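Freezing water bottles for the lunchbox

I've been doing this every summer since my eldest started school, and I still get asked about it at pickup (hi, Letay!), so I'm finally writing it down.

Grab the little bottles with a screw cap, the kids' ones with cartoony labels if you must. Open each one and tip out a good mouthful, because water swells as it freezes and a full bottle will bulge or split. Give the sides a gentle squeeze, then put the cap back on.
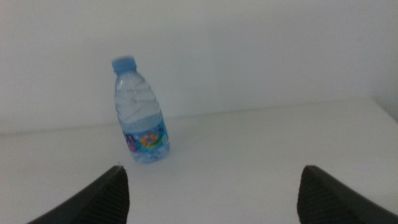

Can I lay them flat in the freezer?
Stand them up if you've got the room. A bottle on its side freezes right into the neck, and then the kids can't get a drink till lunch is nearly over.

Leave them in overnight. My freezer sits at minus 18 and they're rock hard by breakfast! Wrap each one in a tea towel or an old sock so the sandwiches don't go soggy, and tuck it up against the yoghurt. I keep 3 on the go and top up the freezer on Sunday night, usually while I'm hunting for the lunchbox lids.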